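# Home Tasks Data Collection: Progress Report to the Didenko Fund

Period covered: start of grant to 6th May

## Where we are

The grant pays for hand-held gripper demonstrations of small-object tidying in lived-in homes. The target for this period was 500 accepted episodes. We have 584 recorded, of which 84 were rejected at review, so the target is met with nothing to spare.

Collection took place in 6 homes. Four of these are in the Baltard district and the other two are in Ostitz. All the residents signed the consent form, and each was sent a copy of the footage policy before the first visit.

## Jewelry sorting

Jewelry was added to the task list at the request of the Itano group, who train the policy and wanted more thin, flexible and shiny objects. Operators work with a gripper in each hand. The pieces start on a bed, a desk or a dresser, and the operator moves them one at a time into a shallow tray. An episode ends when the last piece has been released and both grippers are clear of the tray.

Beds have been the hardest surface. The cover gives when the jaws press on it, and patterned fabric makes small pieces harder to pick out in the video. We chose to keep patterned covers in the set, as the model will meet them in real bedrooms.

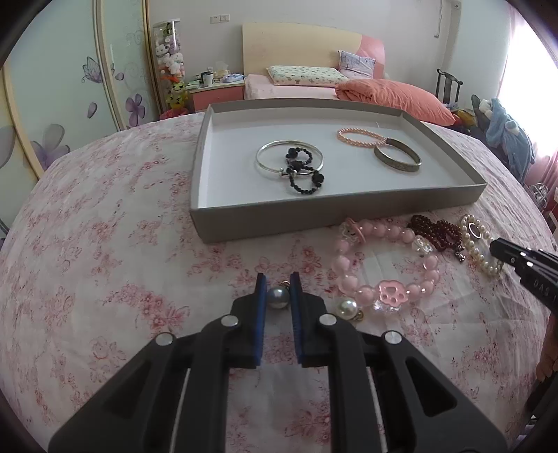 *Jewelry sorting on a floral bedspread, with a gray pearl pendant between the jaws and four pieces in the tray.*

Pendants and bracelets behave differently enough that we now label them separately. With a pendant, the operator has to choose between the pearl and the metal fitting, and the two grasps need different jaw angles. Bracelets can be taken anywhere along the loop, but they tend to catch on whatever is already in the tray. We have asked operators to leave tangled pieces alone unless the task card says to separate them.

## Rejected episodes

Most of the 84 rejections came from lost tracking near windows in bright daylight. The next largest group was episodes where a hand touched an object directly. A smaller number had the wrong task card attached and may be recovered once the labels are fixed. We have not counted those toward the total.

## Changes since the last report

- Task cards now name the start surface and the tray.
- Operators check tracking before every episode in rooms with large windows. Before, it was once per visit.
- Pad wear is logged at the end of each visit.

## Spending

Spending is within budget. Travel to Ostitz cost more than planned, and we covered it from the equipment line, where we bought fewer spare pads than expected. No change to the total is requested.

## Next period

We plan to finish jewelry and move on to desk drawers and sewing supplies. The Itano group will send first training results on the jewelry set in August. We would like the fund's agreement to hold back one Baltard home from training so that it can be used only for testing. A reply before the next round of visits is scheduled would help us, as the choice of home affects the booking order.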